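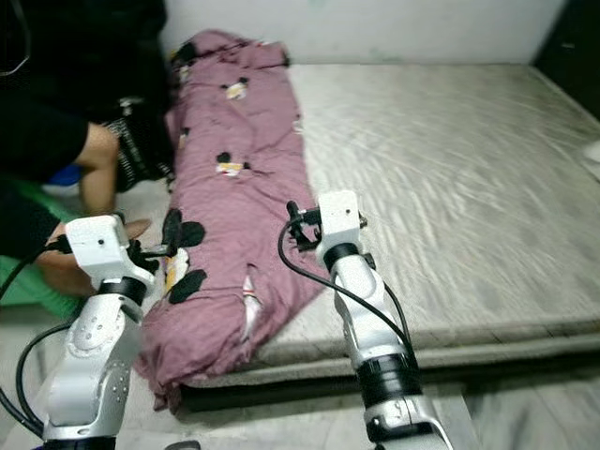 Nemberg Quilted Mattress Protector
Item 3703

12 shares | 6 comments

The Nemberg protector is intended for guest rooms, student residences and short-stay lodging, where bedding is laundered often and must return to service the same day. The upper face is 100 percent cotton. The underside carries a thin moisture barrier that remains quiet when the sleeper turns.

An elastic skirt holds the protector in place on mattresses of ordinary depth. Customers with deeper mattresses should order the extended skirt, available in full, queen and king sizes.

Care
Wash warm with similar colors. Tumble dry on low heat. Do not bleach, iron or dry clean. The protector should be washed once before first use, and some shrinkage – allowed for in the cut – is to be expected.

Ordering
Single units are shipped from the Bratatville warehouse. Institutional orders are packed in cartons of 6 and may combine sizes within a carton. Orders received before noon are processed the same day, except during the December inventory.

Warranty
Seams and elastic are covered for five years from the date of purchase. Claims should be sent with proof of purchase to Bimla Vashisht, Customer Accounts, Nyamweya Bedding Supply.

Share | Comments (6)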